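Tramham Gripper Evaluation Kit: Set-up and Comparison Guide
Michailidis, Applications Group
October

Section 4. Comparing two-finger grippers on thin-film packaging

4.1 Scope

This section covers the comparison of electric two-finger grippers on light, flexible packaging: snack wrappers, foil scraps, clear film and plastic bags. It applies to six-axis arms mounted on a pedestal behind the work table. Rigid objects are covered in Section 3. Suction tooling is covered in Section 5.

Complete Section 2 (mounting and cable routing) before starting. The Tunico controller must be running the kit profile, and the tool centre point must have been taught for the gripper being tested. A tool centre point carried over from another gripper will give closing heights that cannot be compared.

4.2 Preparing the table

1. Clear the table and wipe it with a dry cloth. Do not use spray cleaner. Residue changes how film slides on the surface.

2. Place the bin to the left of the pick area. The rim must sit below the safe travel height set in the controller. Check this with the arm in manual mode.

3. Place the test items in the pick area, directly in reach of the gripper with the wrist vertical. Use a mix of items that lie flat and items that hold some shape.

4. Leave the items as they fall. Flattening or straightening them between trials favours some finger shapes over others.

5. Check the view from the head camera. The pick area and the bin opening must both be visible with the arm at its home position.

Note: Printed film with a metallic inner surface produces glare. If the depth reading drops out over the foil, lower the light level before changing any camera setting.

4.3 Setting the gripper

1. Power up the gripper and wait for the indicator to turn blue. If it stays off, check the connector at the tool flange.

2. Set the opening to 65 mm. All grippers in the comparison start from the same opening, even where the stroke is longer.

3. Set the closing force to level 4 on the Nasance scale. The conversion table for each gripper is in Appendix B.

4. Close the gripper with nothing between the fingers. The tips must meet along their full width. A gap at one corner will let film slip and should be corrected with the shims supplied.

5. Jog the arm down until the tips touch a sheet of paper on the table. Record this as the zero height, then raise the arm to the approach height.

CAUTION: Keep hands out of the space between the forearm and the table during jogging. The elbow can swing inward when the wrist is held vertical.

4.4 Running the grasp trials

Each trial consists of an approach, a close, a lift and a release. Run the approach at reduced speed. Film moves easily and a fast approach can shift the item before the fingers close.

1. Move to the approach height above the item with the fingers open.

2. Rotate the wrist so that the fingers will close across the narrowest fold or raised edge. On a bag, use the gathered top if there is one.

3. Lower to the closing height. Start at 4 mm above zero and reduce in single steps if the fingers pass over the item.

4. Close the gripper and hold for two seconds.

5. Lift, pause clear of the table, and record the result as held, slipped or missed.

6. Carry held items over the bin and release. 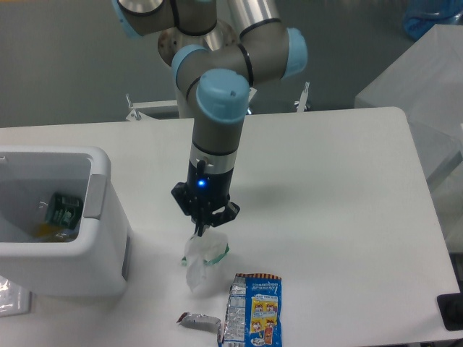
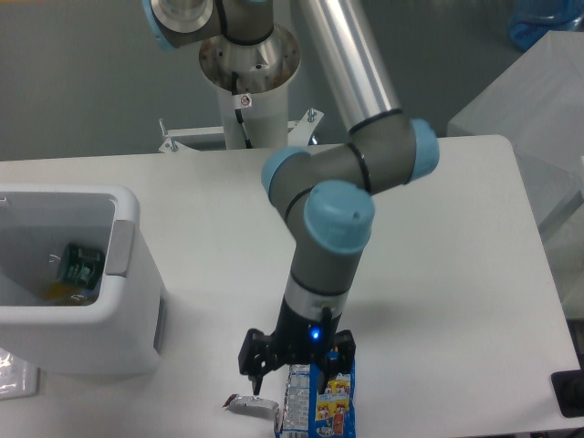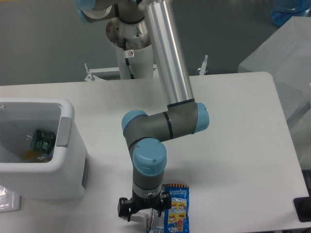 Two-finger gripper, wrist vertical, bin at left.

7. Repeat until each item has been attempted ten times with each gripper. Return the items to the pick area by hand, with the arm stopped.

8. Save the log before changing grippers. The controller overwrites the trial buffer when a new tool is selected.

Note: Do not count a trial in which the gripper picks up two items. Mark it as a double pick in the comments column and run it again.

CAUTION: Contact between a finger and an item standing on the table can raise the side load at the wrist. If the controller reports fault 410, stop the trial, open the fingers and raise the arm straight up. Do not clear the fault with the item still in contact.

4.5 Recording and comparing results

Enter the results on sheet 1510, one sheet per gripper. Record the following for every trial:

- item and its position at the start
- closing height
- wrist angle
- result
- any tearing of the film

Compare grippers by item type first. An overall score hides the difference between foil and clear film, and most fingers that do well on one do poorly on the other. Narrow tips generally catch a fold more reliably at low closing heights. Wide pads hold a bag more steadily once it is off the table but need more clearance beside the item.

Where two grippers score within one trial of each other on an item, treat them as equal. Repeat the set with fresh wrappers if a decision depends on the difference. Wrappers soften with handling and the later trials in a long set are easier to grasp.

4.6 Common problems

Fingers close above the item. The zero height is wrong or the tool centre point has drifted. Repeat 4.3, step 5.

Item is pushed along the table. The approach is off centre. Check the camera calibration, then reduce the approach speed.

Film stays on the finger after release. Static is the usual cause. Wipe the pads with the antistatic cloth and let the arm stand for one minute. Do not shake the item free using fast wrist moves.

Gripper reports a successful grasp with nothing held. Thin film may be below the width the gripper can detect. Turn off automatic grasp detection for the foil items and record the results by eye.

Cable pulls tight at the wrist. The wrist has been rotated past the routing limit. Return to home and approach from the opposite angle.

4.7 Changing grippers

1. Move the arm to the service position and switch off tool power at the controller.

2. Disconnect the gripper cable before loosening the flange screws. Support the gripper with one hand.

3. Fit the next gripper and tighten the screws in a cross pattern to the torque given in Appendix B.

4. Reconnect the cable, restore tool power and repeat 4.3 in full.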